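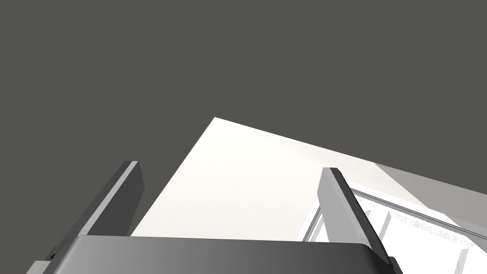
About Grometti

Grometti helps small warehouses and workshops plan and buy handling equipment. Lakshmi Joseph started the firm after years of buying for a parts distributor, and Sawsan Harb joined to run the simulation side.

Most customers come to us with a budget and a floor plan. We model the racking and the arm in simulation first, try different grippers and mounting positions, and then write a purchase list with prices, lead times and running costs. The list includes the things that get left out of quotes — guarding, spare fingers, training, electrical work.

We don't sell hardware and we take no commission from suppliers. Planning work is charged at £700 a day, agreed in writing before we start.

To date we have completed 108 equipment plans. Recent customers include Truretti and Mahlangu, where the order was split over two budget years.

Our office is on the first floor of Amik House. Plans for orders to be placed before the end of December should reach us by 20th June.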